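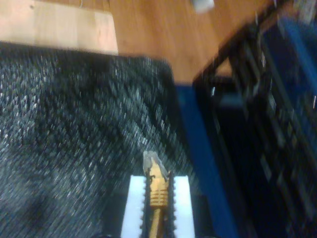 The Household Manipulation Group at the Mindex Institute invites adults to take part in a paid study of how people teach a robot gripper to handle ordinary belongings. The study follows from a result the group obtained last year: policies trained on demonstrations collected in furnished rooms transferred to new rooms more reliably than policies trained on the same number of demonstrations collected at a laboratory bench. Much of the difference appears to come from the parts of a recording that were once discarded, when the gripper is traveling with an object already held. A slim gold-colored item between two serrated fingers stays fairly sharp in such a moment, while a speckled carpet and the bars of a black wire rack smear into diagonal streaks behind it. We wish to learn how far this transit footage helps a policy, and whether it helps equally when the demonstrators have no technical training. For that we need participants from outside the field.

About the study

The study is named Kistden and is directed by Dr. Suha Nseir. It compares two ways of preparing demonstrations for training. In the first, each recording is trimmed to the approach, the grasp and the release. In the second, the full recording is kept, including blurred passages and corrections made by the demonstrator along the way. Both sets come from the same sessions, so participants are not assigned to one condition or the other and need not change their behavior for either.

In the earlier work, 17 demonstrators, all of them staff or graduate students, contributed recordings. The policy trained on full recordings completed more placements in rooms it had not been trained in, and dropped fewer narrow objects on the way. The result was weaker for soft items such as cloths and gloves, and we do not yet have a satisfactory account of why. All of these demonstrators had used a gripper before and tended to move it in similar ways. The present call is intended to correct that limitation.

What participants will do

Each participant attends two sessions in the furnished test rooms on the ground floor of the Mindex building. A session lasts three hours, including breaks. After a short period of instruction, you will use the gripper to pick up, carry and set down household items on floors, shelves, racks and tabletops. You will be told which item to move and where it should go. The path and the speed are left to you, and mistakes are kept as part of the record.

Between the two sessions we ask you to complete a written questionnaire on how demanding you found each kind of task. It takes less than an hour and may be filled out on paper or online.

You will not be asked to lift heavy loads. Some tasks take place at floor level and involve kneeling or sitting on the floor. Participants who prefer not to do these may ask for a schedule limited to shelves and tabletops, and their recordings will be used in the same way as all others.

Who may apply

We are seeking 50 participants. Applicants must be at least 18 years of age, able to follow spoken or written instructions in English, and available for two sessions in June. Left-handed applicants are especially encouraged to apply, as are persons over 60. No experience with robots is needed. Persons who took part in the earlier study, and current employees of the Institute, are not eligible.

Applicants with an implanted medical device should say so on the form. The study coordinator will arrange a conversation before any appointment is made.

Payment

Participants receive $200 upon completing both sessions and the questionnaire. Those who complete one session only receive half that amount. Local transit fares are repaid on presentation of a receipt. Payment is made by check or bank transfer within 33 days of the final session.

Recordings and privacy

The gripper records video of the objects and surroundings, together with its own position and the opening of its fingers. Faces are not needed for the research, and any passage in which a participant can be identified will be removed before the data leave the Institute. Sound is not recorded. Questionnaire answers are stored under a number and kept apart from names and payment details.

The reviewed recordings will be released to other research groups along with the published results. Participants may withdraw their recordings at any time before release by writing to the study office, without giving a reason and without loss of payment for sessions already completed.

Research assistant position

The study also has one opening for a part-time research assistant for the length of the data collection — 20 hours a week, with some evening sessions. The assistant will prepare the rooms, instruct participants, check each recording for missing segments, and mark the start and end of every carry. The last of these duties is slow work and calls for steady attention, particularly where motion blur makes the moment of contact difficult to place. Candidates should hold a bachelor's degree in any subject or have equivalent experience, and should be comfortable working with the public. Some familiarity with Python is an advantage.

How to apply

Application forms for participants are available at the front desk of the Mindex building and from the study office by mail. Please list all times at which you could attend; the first session of the day begins at 9:00 a.m. and the last at 5:30 p.m. Candidates for the assistant position should send a résumé, a one-page letter and the names of two references to Dr. Nseir at the study office, marked "Kistden assistant."

Participants will be scheduled in the order in which complete forms are received, subject to the need for a balanced range of ages. Applicants who cannot be placed will be kept on a waiting list until data collection closes, unless they ask to be removed. Questions about the rights of research participants may be directed to the Institute's ethics office, which operates separately from the study team.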